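Reviews > Workshop > Storage and Sorting

Eberhard Small Parts Cabinet, 78 Drawers: Long-Term Review

16 October 2023

I bought the Eberhard cabinet last November to replace a shelf full of coffee cans and baby food jars. It has 78 drawers, a steel shell and clear plastic fronts. I repair clocks, radios and the occasional sewing machine in a one-car garage in Estmont, so I go in and out of small parts all day. I paid for the cabinet myself.

The shell came assembled. The drawers were packed in stacks, and every one had to be unwrapped and slid in by hand, which took most of an evening. Two were cracked at the back corner. The store sent replacements without asking for the broken ones back.

There are two drawer sizes. Most are the small kind, long enough for a 2 inch screw lying flat with a little room left over. The bottom rows are wider and take things like knobs, small transformers and spools of solder. I would have liked more of the wide ones. After a month I had all the wide drawers full and plenty of the small ones empty.

The drawers slide on the bare steel edge. There are no rails. In summer they move well. In cold weather the plastic gets stiff and a loaded drawer will catch on the way out, and if you pull hard it comes all the way out at once. There is a small tab at the back of each drawer that is supposed to stop this. It works on a light drawer. On a drawer full of brass nuts it does not, and I have been on my knees with a magnet more than once before remembering that brass doesn't care about magnets.

Dividers are sold separately, which annoyed me. A pack covers eight drawers and costs more than it should. They fit into molded slots and stay put, but there is a gap at the bottom wide enough for a small washer to slip under. I ran a thin line of hot glue along the ones that mattered. The Plarance cabinet I used before this had dividers in the box, and they fit tighter, but its frame was plastic and it sagged in the middle within a year.

Labels are the best part. Each drawer front has a raised lip that holds a paper strip, and the strip can be changed without peeling anything. I print mine on plain card stock. The sheet of adhesive labels that comes with the cabinet is no good – the ink smears if you have any oil on your fingers, and I always do.

Mounting it took some thought. The back has keyhole slots, but they are not spaced to match wall studs, so I screwed a board to the wall first and hung the cabinet from that. Loaded, it is heavy. I would not hang it on drywall anchors. It will also sit on a bench, although it has no feet and scratches whatever it stands on. I put a strip of old carpet under mine for the first few weeks.

What the cabinet does not do well is hold parts while you are working. The drawers are deep for their width, and picking one nut out of the bottom with thick fingers is slow. If you set a drawer on the bench, it tips toward the front. For that I still prefer open bins, shallow and with only a few compartments. I keep the stock in the Eberhard and move what I need for the job into a bin, then put the leftovers back at the end of the day.

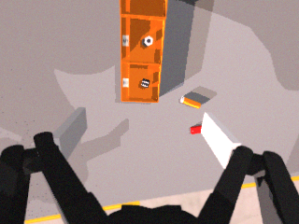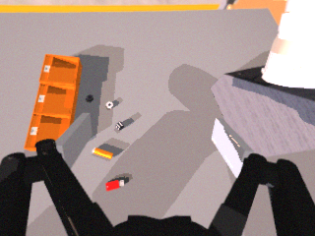 Orange three-compartment bin on a gray surface.

Hulis makes a mobile cart that takes two of these cabinets back to back, and I looked at it for a while. It would make sense in a bigger shop. In mine it would live in the one spot where I need to stand, so I passed.

After nearly a year the steel has a few scratches and no rust, even though the garage is damp in spring. One drawer front has gone cloudy where I wiped it with the wrong solvent. The handles are part of the front molding and none have broken. I have dropped drawers on concrete more times than I would like, and apart from one chipped corner they have held up.

I would buy it again at the price I paid. If you mostly store larger hardware, get the version with fewer, wider drawers. If your shop is unheated, rub a little candle wax on the drawer bottoms before winter – it helps with the sticking, and one candle did all of mine with plenty left.

Contact | Copyright 2023 | Back to top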